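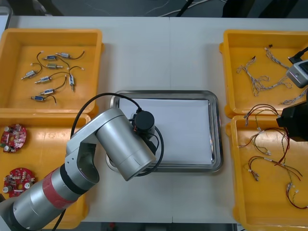 Home Shop Locks & Latches Bench Notes Contact Cart

Nostero Electric Cupboard Latch

We held off stocking electric cupboard latches for a long time. Most of the ones sent to us were noisy, fussy about alignment and priced as if they were guarding a bank. The Nostero is the first we've been willing to put on the shelf, and we still have reservations, so please read the whole page before you order.

What it does

A small solenoid pulls back a bolt when it gets power. When the power stops, a spring pushes the bolt out again. The maker calls this "intelligent access". It's a bolt and a spring. You supply the keypad, card reader or hidden push button, and the cleverness, if there is any, lives there.

It suits medicine cupboards, craft rooms, display cabinets and the drawer where the good scissors go missing. We wouldn't put it on a front door, a gun safe or anything outdoors, whatever the brochure says about "all-weather potential".

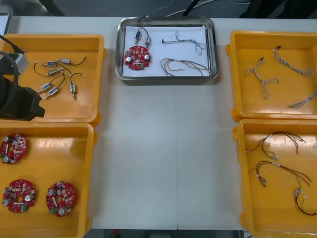
Small solenoids in an orange tray, with black leads and white connectors.

Fitting

Bolt throw is 14 mm and the body needs 22 mm of clear depth behind the door. Measure before you order, and measure with the shelf in. Cabinets that have been painted a few times tend to be tighter than the plans suggest.

Line up the strike plate with the door closed and the hinges already adjusted. A sagging door will drag on the bolt, and a dragging bolt is the complaint we hear most. Nostero's instructions say the latch is "self-centring". Ours wasn't. We used a paper shim and a bit of patience.

Run the cable away from the hinge side. The supplied lead is 600 mm, enough for a narrow cupboard and too short for nearly everything else. Extension leads are sold separately, naturally.

About the noise

The listing we were given says "whisper quiet". You'll hear a clunk. On solid timber it's a dull one, and on a hollow door it carries into the next room. A felt pad under the body helps a little – we sell those too, but any felt from the hardware store will do the same job.
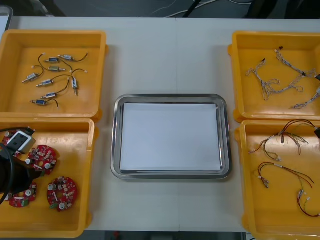 Power cuts

With no power the latch stays locked. Some buyers want that and some find out about it at a bad moment. There is a manual release cord in the box. Fit it, bring it out somewhere you can reach, and test it before you close the door for the first time. Don't use the latch on any cupboard a child could climb into.

Compared with the Grovon

The Grovon latch costs less and has a neater cover plate. We stopped selling it after too many came back with loose bolts. Grovon says the March revision fixed that. Maybe so, but we'd like to see a few of them survive a busy staff kitchen first.

In the box

Latch body
Strike plate
Screws (soft ones, swap them)
600 mm lead
Manual release cord
Instructions, better in the diagrams than in the words

Warranty and returns

Nostero offers 2 years on the latch, with nothing on the lead. Castbridge will take back unused units in their original packaging. If you've drilled the body to make it fit, please don't send it back and tell us it came that way.

Questions about odd cabinets go to Eimear Mulcahy at the Castbridge counter. Send her the door thickness and a sketch – she'll tell you if a magnetic catch would do the job for a fraction of the price, and quite often it will.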